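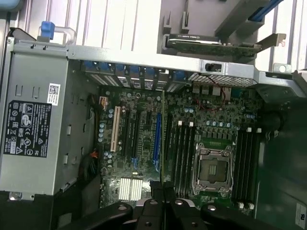

Mein Gehäuse von innen, links das Netzteil mit der blauen Lasche

Kinddale Hilfe-Forum > Computer und Zubehör > Umbau und Reparatur

Workstation: Welcher Steckplatz für die Grafikkarte, und wie geht die blaue Leiste auf?

Hatem Shawky
3. Januar 2025, 1262 Mal gelesen

Guten Tag zusammen,

ich habe im September eine gebrauchte Workstation gekauft, für 237 Euro mit Versand. Der Verkäufer hat mir kein Handbuch gegeben, und auf der Seite des Herstellers finde ich für dieses Modell nur ein Blatt mit technischen Daten. Ich möchte den Rechner gründlich vom Staub befreien und danach die Grafikkarte wieder einsetzen, dazu eine alte Karte mit seriellen Anschlüssen, die ich für meine Schneidemaschine (eine Flunano, schon sehr alt) unbedingt brauche.

Ich habe schon einmal einen normalen PC zusammengebaut, aber dort waren überall Schrauben. In diesem Gehäuse gibt es viele blaue Teile aus Kunststoff, und ich traue mich nicht, an ihnen mit Kraft zu ziehen. Bei den Slotblechen sitzt über jedem Blech so eine blaue Klammer. Am Netzteil ist auch eine blaue Lasche, und an ihr hängt ein gebogener Griff aus Draht. Muss ich das Netzteil herausnehmen, um an die Steckplätze zu kommen? Oder kann es bleiben, wo es ist?

Meine zweite Frage betrifft die Steckplätze selbst. Sie sind nicht alle gleich lang und haben auch verschiedene Farben.

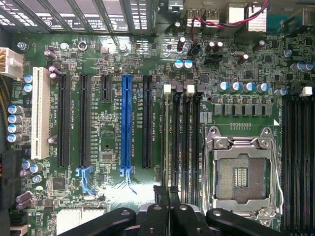

Die serielle Karte ist eine PCI-Karte, noch nicht Express, das steht auf der Rechnung von damals. Ich vermute also, dass sie in den weißen Steckplatz gehört, bei dem SLOT1_PCI auf die Platine gedruckt ist. Bei der Grafikkarte bin ich unsicher. Mechanisch würde sie wohl in mehrere der langen Steckplätze passen. Ist der blaue der richtige, oder ist die Farbe nur Dekoration? Ich habe mir leider nicht aufgeschrieben, wo sie vorher steckte, das war ein Fehler von mir.

Und eine letzte Sache: Auf der Schiene über dem Lüftungsgitter sitzt ein kleines schwarzes Gehäuse, das wie ein Schalter aussieht. Darf ich es ausbauen, oder braucht der Rechner es zum Starten?

Ich bedanke mich im Voraus für jede Hilfe. Bitte entschuldigen Sie, wenn ich manche Teile falsch benannt habe, Deutsch ist nicht meine Muttersprache und die Wörter für Computerteile habe ich fast alle auf Englisch gelernt.

Olga Arroyo
23 Personen finden diesen Beitrag hilfreich

Hallo Hatem,

Sie haben die Teile gut benannt, ich habe alles verstanden. Ich schreibe auch nicht in meiner Muttersprache, also sind wir schon zwei.

Das Netzteil kann normalerweise drin bleiben, wenn man nur mit Karten arbeitet. Die blaue Lasche ist eine Entriegelung, sie ist dafür gemacht, dass man das Netzteil ohne Werkzeug lösen kann. Wenn Sie es zum Reinigen doch herausnehmen möchten, dann zuerst das Stromkabel abziehen, den Einschaltknopf ein paar Sekunden gedrückt halten und danach die Lasche drücken. Es soll sich ohne viel Kraft bewegen. Bleibt es fest, hängt meistens noch ein Kabel irgendwo - dann bitte nicht weiter ziehen. Und das Netzteil selbst niemals öffnen, auch nicht wegen des Staubs. Mit Druckluft von außen ist es genug.

Zu den blauen Klammern bei den Slotblechen: Suchen Sie mit dem Fingernagel die Seite, die sich leicht bewegen lässt, und probieren Sie es zuerst bei einem Platz, den Sie nicht brauchen. Bei manchen Gehäusen klappt jede Klammer einzeln, bei anderen geht die ganze Reihe zusammen auf. Ich kann auf dem Bild nicht sicher erkennen, welche Art Sie haben. Alter Kunststoff wird spröde, also lieber in einem warmen Zimmer arbeiten als in der kalten Garage.

An den Steckplätzen gibt es oft noch eine zweite Sicherung, einen kleinen Riegel am Ende. Diesen muss man wegdrücken, bevor die Karte herauskommt. Viele vergessen das beim Ausbau und wundern sich dann, dass die Karte schief sitzt und nicht loslässt.

Für die PCI-Karte: ja, der weiße Steckplatz. Eine PCI-Karte passt in einen Express-Steckplatz gar nicht hinein, hier können Sie sich also nicht irren.

Für die Grafikkarte würde ich den langen blauen nehmen. Die Hersteller von Workstations benutzen eine andere Farbe sehr gern für den Steckplatz mit der vollen Anbindung. Garantieren kann ich es nicht. Eine lange Form sagt leider wenig, denn ein langer Steckplatz kann intern mit weniger Leitungen verbunden sein. Wenn der Rechner läuft, können Sie mit einem Programm nachsehen, mit wie vielen Lanes die Karte arbeitet. Steht dort x16, ist alles in Ordnung.

Chaimae El-Sayed

Einfach in den blauen und fertig. Bei meinem Whitfield im Büro ist es auch so. Staub mache ich immer mit dem Staubsauger weg, bis jetzt ist nichts passiert.

Said Helmy
11 Personen finden diesen Beitrag hilfreich

Den Staubsauger würde ich nicht empfehlen, die Düse kann sich statisch aufladen und kleine Bauteile abreißen. Ein weicher Pinsel und Druckluft kosten zusammen wenige Euro.

Zu dem schwarzen Schalter, den Olga nicht erwähnt hat: Das ist vermutlich der Kontakt, der meldet, ob das Gehäuse geöffnet wurde. Lassen Sie ihn bitte eingebaut. Ohne ihn startet der Rechner in der Regel trotzdem, aber es kann beim Einschalten jedes Mal eine Meldung kommen, die man mit einer Taste bestätigen muss. Diese Meldung kann auch nach Ihrer Reinigung einmal erscheinen. Im BIOS lässt sie sich meistens unter „Security“ zurücksetzen.

Prüfen Sie noch, was Ihre Grafikkarte an Strom braucht. Hat sie einen eigenen Anschluss, muss das Kabel vom Netzteil wieder daran, sonst bleibt der Bildschirm dunkel. Ich habe selbst einen ganzen Abend damit verloren.

Hatem Shawky

Vielen Dank an alle. Ich nehme den blauen Steckplatz für die Grafikkarte und den weißen für die serielle Karte, und das Netzteil lasse ich an seinem Platz. Einen Pinsel habe ich schon, die Druckluft kaufe ich morgen. Wenn die Schneidemaschine erkannt wird, schreibe ich es hier noch dazu.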